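Chapter 4
The Wardrobe and What It Is For

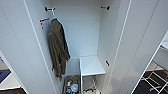 Figure 4.1 A white wardrobe with both doors open and one garment on a hanger.

Most households own a wardrobe and few have read one. It is treated as a cupboard with ambitions: clothes go in, doors are leaned on, and the matter is considered closed. In this chapter we look at hanging storage as a question of height. A long garment needs a clear drop beneath it, and whatever is kept below must put up with what remains.

The inside walls repay a look. Pegs and brackets tell you what a wardrobe might hold, which can differ a good deal from what its owner has put in it. In Figure 4.1 the garment ends about halfway down, leaving the lower part for storage of another kind.

We shall return to the Wivport household survey, met in Chapter 2, in which almost 2,000 homes were asked what hung in the bedroom. Coats did well. So did things that had not fitted for years, listed by their owners under "occasional wear".

Before reading on, open your own wardrobe and measure from the rail to the floor, in millimetres. If the floor cannot be reached, write down what is in the way and go to Section 4.3.

4.1 Long hanging and short hanging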